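Recording With a Hand-Held Gripper in a Shared Space

Updated Sep 28, 2024

At Horkelent we record most of our tabletop tasks in rooms that other people are using. These steps cover one operator with one hand-held gripper. Fixed arms have their own page.

1. Walk the room first. Tell everyone in it that a camera will be running, and where. Anyone who would prefer to stay out of the recording gets time to move.

2. Pick a table you can reach without leaning. If it stands near stairs, keep your back away from the top step and leave the handrail clear.

3. Take away glass, drinks and anything with a name or address on it. Framed pictures can stay if the owner agrees. Lay them flat before you start.

4. Check the finger pads. They should meet evenly along the seam. Wipe off dust with a dry cloth and replace a pad once the surface texture has worn smooth.

5. Open and close the gripper 5 times with nothing in it. If it sticks, stop and swap the unit. 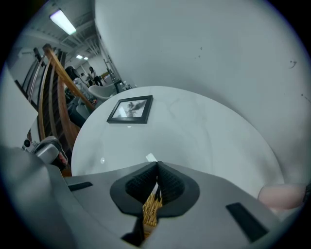

Gripper closed in front of a round marble table, with a framed photo lying flat and people farther back in the room.

6. Start recording with the fingers closed and hold still for two seconds. The Voda software uses this pause to line up the tracks – skip it and the take is rejected.

7. Move at the pace you would use to hand someone a cup. Keep the fingers in view. Polished stone and metal throw reflections, so change your angle if a bright spot sits on the object you are picking up.

8. Stop if a person comes within arm's reach. Say "stopping" out loud, lower the gripper and end the take.

After the session, put every object back where it was. Log the room, the task and any stopped takes in Folbridge. Faces are blurred before files leave the building, and this has applied to all rooms since July.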